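Sewing and mending helper wanted, part-time, Nerko

Hi there! I'm Kęstutis Krūmiņa and I run Toster, the little alterations and repair shop at the bottom of the hill in Nerko, next door to the bike place. I'm looking for one more pair of hands, and I'd like those hands to start early in the new year if we can manage it.

A bit about the shop first. We take in pants, let out waistbands, replace zippers, patch elbows and rescue sweaters that somebody's dog has had a go at. We don't do wedding dresses (I did two, and I slept badly for a month both times). Most of what comes over the counter is everyday clothing that people like too much to throw out, and I love that part of the job. A customer came in last August with a winter coat older than I am, and we relined the whole thing. She still waves through the window when she goes by.

The job is 14 hours a week, spread over three mornings. Which mornings is up for discussion - I open at nine and I'm flexible about nearly everything except that. You'd be paid $280 a week before taxes, and you get paid every week, by check or direct deposit, whichever you like. There's a small bump after the first three months if we're both still happy.

You'd spend most of your time on hems, seams and buttons. I'd also want you to learn the intake side, meaning you talk to the customer, look the piece over, pin it, write the ticket and give a price. The price list is taped up by the register and I'll go through it with you. Pinning takes practice and I don't expect you to walk in knowing it. Stretchy fabrics are the thing we see more of every year, and they're a pain if you've only ever sewn cotton, so if you already get along with knits please say so in the first line of your email!
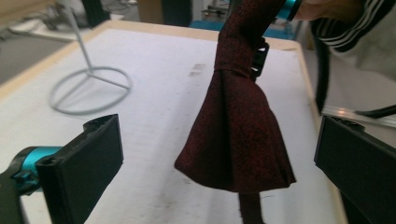 Dai wrote back after I sent a draft of this ad around, saying that I should be a lot clearer about machines, as plenty of good hand sewers would read the word "seams" and quietly close the page. Fair point. So: you do need to be comfortable at a regular sewing machine, meaning you can thread it, wind a bobbin and sew a straight line without holding your breath. You don't need to have touched a serger. I have one, it's loud and it has moods, and I'll teach you.

Other things I'd like, in no special order. Decent eyesight or decent glasses. Patience with people who say "just a quick one" and then pull four pairs of jeans out of a bag. Handwriting I can read. If you speak a second language that's great, we get all kinds of folks in here. Experience in a shop is nice, but I've had a helper who learned everything from her grandmother and she was better than me at darning within a week, so please don't let that stop you.

The workroom is in back. It's warm, the light is good until midafternoon, and there's a radio that we take turns with. You'd be on your feet for maybe half of a shift and sitting the rest. We're up one step from the street, and the bathroom is on the same level. Masks on whenever a customer is inside, and we only let one party in at a time for now. I keep the back window cracked, so bring a sweater.

Parking is lousy. The 41 bus stops across the street, by the Condero building, and that's how I get here myself.

To apply, send me a few lines about what you've sewn or mended lately, plus a couple of photos if you have them. Phone pictures are fine. I don't need a formal resume, though I'll read one if you send it. If I think we could be a match I'll ask you in for a paid trial morning, which is $100 flat, and you'll hem a pair of pants, take in a side seam and have coffee with me. I'll let everybody know either way.

Email is best, and the address is on the Contact page. You can also drop a note through the mail slot if you're passing, just put your phone number on it (somebody forgot last time and I felt terrible).

Posted December 28, 2020. I'll take this page down once the spot is filled, so if you're reading it, go ahead and write!

Kęstutis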